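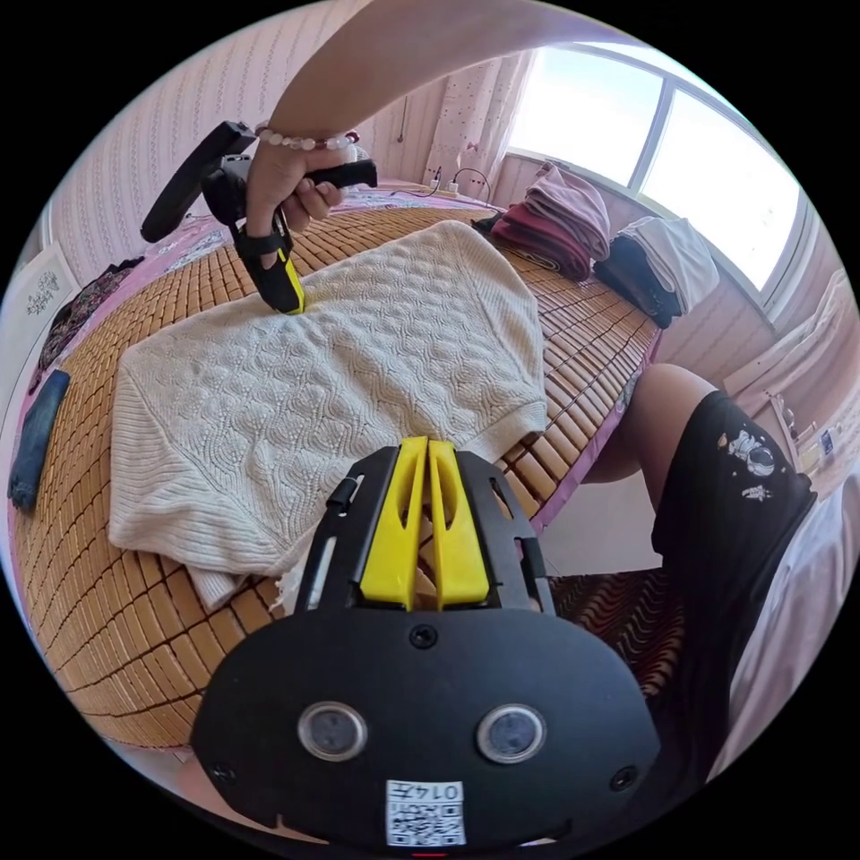

Neues vom Greiferprojekt

Seit April läuft in der Offenen Werkstatt Tronholm der Bau der Handgreifer, mit denen wir Faltbewegungen für Manole aufzeichnen. Manole ist der zweiarmige Roboter, der im hinteren Raum steht und bisher nur Handtücher zusammenlegen kann. Zwei Greifer sind fertig und werden inzwischen auch zu Hause benutzt, auf Betten, Tischen und Teppichen, damit die Aufnahmen nicht alle vom selben Werktisch stammen.

Die Gehäuse sind schwarz, die Finger gelb gedruckt. Die erste Fingerform war vorne zu stumpf und schob dünnen Stoff vor sich her. Ecaterina Stanciu hat die Spitzen abgeschrägt und den Spalt dazwischen schmaler gemacht. Mit T-Shirts und Jeans kommen wir damit gut zurecht. Schwieriger bleibt grober Strick. Bei Pullovern mit Zopfmuster greift man leicht nur die oberste Masche, und der Ärmel bleibt liegen. Lose Fäden und Fransen geraten zwischen die Finger. Bitte vor dem nächsten Griff herausziehen, sonst schließt der Greifer nicht ganz.

Bis jetzt liegen 1.173 Aufnahmen auf dem Werkstattserver. Davon sind 100 noch nicht durchgesehen. Wer dabei helfen möchte, bekommt von Ecaterina einen Zugang und eine kurze Einweisung. Man braucht dafür keine Programmierkenntnisse, nur einen Bildschirm und etwas Geduld.

Zur Handhabung: Die Schlaufe gehört über die Finger, auch bei kurzen Aufnahmen. Die Linsen vorher mit dem Mikrofasertuch abwischen, nicht mit dem Ärmel. Die Nummer auf dem Aufkleber wird ins Ausleihheft eingetragen. Geladen wird über Nacht an der Steckdosenleiste, nicht am Laptop.

Als Nächstes baut die Gruppe ein zweites Paar. Die Teile von Trirker sind bestellt, der Filamentvorrat reicht noch. Offen ist die Gummierung der Fingerspitzen. Plemine hat uns zwei Materialproben überlassen, die wir an Strickwaren vergleichen wollen. Dafür suchen wir noch alte Pullover, gern verfilzt oder mit Löchern. Abgabe in der Kiste neben dem Lasercutter.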